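Trivov Mango Splitter review: two months on the counter
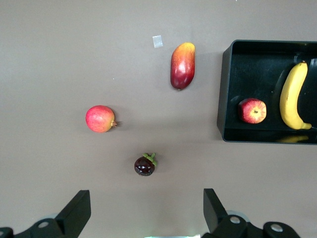 A mango with plenty of red on it, and the tray at right.

I eat a lot of mangoes in summer and I have never been good at cutting them. The Trivov is a push-down splitter with two handles and an oval ring in the middle that is meant to go around the pit. I bought mine in August from Zutdale, who had it next to the apple corers.

You stand the mango on its end, line up the oval with the flat sides of the pit, and push. On a fruit that gives a little under the thumb, it goes through in one press. You get two clean cheeks and a pit with a thin band of flesh left around it. On a hard, underripe mango I had to lean on it with both hands, and twice the blade drifted and cut into the pit.

Size matters more than the box suggests. Small yellow mangoes lose too much, as the ring is wider than their pits. I weighed what was left on one of them and it was 100 grams, pit included, from a fruit that started at 200. With a knife I would have done better. Large red and green ones are fine.

The blades are still sharp. The handles have a seam underneath that collects pulp, and the dishwasher does not get it out – I use an old toothbrush. The feet grip well on a cutting board and less well on a bare counter.

My brother-in-law, Nuno Henriques, has the Bastos version, which has a narrower ring and a plastic base to push into. I borrowed it for a weekend. It wastes less on small fruit, but the base cracked before he lent it to me, and he says replacements are hard to find. The Nendemel one looks the same as the Trivov in a different color. I haven't tried it.

Zutdale lists 1,779 ratings for the Trivov, and most of the low ones are about small mangoes. I agree with those. If you mostly buy the big kind and go through a few a week, get it. Otherwise keep using a knife.

Storage: it does not fold, and it takes up half a drawer.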